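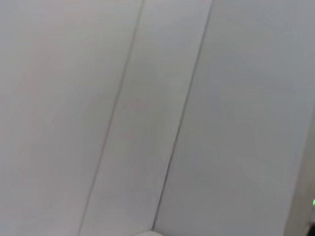

Bench rules for the arm cell, second pass

January 20, 2022

OK, I've been promising to write these up since December and kept putting it off, so I'm doing it in one go with a coffee and you can all scribble on it afterward. The first pass lives in the old Reden binder and half of it is about a machine we sold. Please stop quoting it at people!

Where the wrist camera looks first. Our start pose has it facing pale gray panels with nothing on them, a couple of thin seams and that's it. I like that. A plain view is a good thing to start from, as any junk on the lens or a weird color cast shows up right away instead of hiding in the clutter. So rule one, before the first run of a session, pull up the wrist view at the start pose and look at it. Look properly, for as long as it takes to say your own name. If the seams are soft, wipe the lens and look again. (Dry cloth. The blue spray fogs the cover and then we all suffer.)

I went back and forth on whether a little softness matters. In the view I have open while I'm typing this, the whole thing is slightly blurred, one seam is crisper at the top than at the bottom, and there's a bit of white something poking in at the bottom edge. Would I run with it? For the Undham trays, yes. For the Gelletti caps, no way, those are fussy and I'd refocus first. So the rule can't be one number for everything, and I've put a blank on the sheet where you write down which job you checked it for.

Lights. There's a small green light over at the right side of the view, low down. I want it written somewhere big that a green light in a camera picture is NOT a clearance to reach in. I caught myself doing it last month, glancing at the screen, seeing green, hand already moving. Bad habit. The only thing that lets you put an arm in the cell is the key in your own pocket and the stop pressed by your own hand. If two of you are working, that's two keys out. Yes, it's slow.

Speed. Anything new runs at 10 percent, the full path, start to finish, with a hand on the stop. If you change one waypoint it counts as new. If you change the gripper fingers it counts as new. I had a long argument with myself about payload changes and decided those count too. After the slow run you can go up in steps you're comfortable with, and if you hear something odd you go back down to 10 and don't feel silly about it.

Logs. One line per session, minimum: date, job, who, what you changed. The Okoth controller holds the last 1000 events and then starts eating the oldest ones, so if something strange happened, export before you go to lunch. I lost a really good fault that way and I'm still annoyed. File names with the job first, please, then the attempt. "test_new_final2" tells me nothing.

Clearance. Keep 16 inches between the taped line and anything you might lean on, stools included. I measured the present gap on the window side and got 12, so the shelf there has to move before this goes on the wall. I'll do it if somebody takes the other end, it's heavy.

Still open:

Do we save the start pose view every session, or only when it looks off? I lean toward every session, it's one click and it would be nice to flip through them and see drift. Storage people may grumble.

Who is allowed to edit the start pose? Right now, anyone with the pendant. I'd like that locked.

The stop button label is peeling. Ordered a new one, the wrong size came, ordered again.

Add your notes under mine, in pen, and initial them. I'll type up a clean copy once the shelf is moved.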